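Workshop notebook
July, entered 16:40, by Nneka Haruna
2 comments

Wax polish, second go

The first batch set too hard. Helju tried it on the oak offcut and it dragged, then left white crumbs in the grain. I've dropped the beeswax and kept everything else the same. Now using 300 ml turps to 21 g carnauba, with the beeswax cut to about half of what Aminu wrote on the old card. Melted in the double pan on low. Carnauba took ages to go, so next time grate it first.

Poured into the Dakora tins with lids off. Skin formed quickly on the small ones. The big one sank in the middle, same as before.

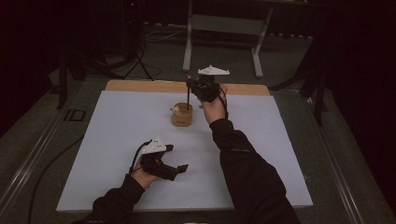
Rubbing out

Tried on three woods: oak, beech, and the bit of walnut from Chinyere's drawer front. Left it 9 minutes, then a cotton cloth, then the shoe brush. Walnut came up well. Beech looks greasy and still marks if you press a thumb on it. Oak is better than the first batch but there is still some white in the open grain near the end. Could be old crumbs I didn't get out. Need a fresh piece before blaming the wax.

Smell is strong. Keep the back door open and don't do this when Bukola has glue-ups on.

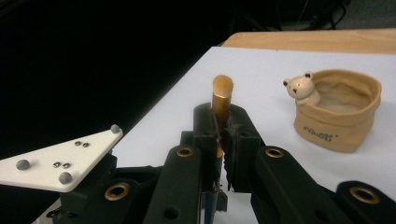
To do

- Fresh oak, sanded and wiped down
- One tin with the Jellitmont turps, to compare
- Check the beech again tomorrow morning
- Label the tins (Helju, you took the pen)
- Ask Aminu whether his card meant weight or volume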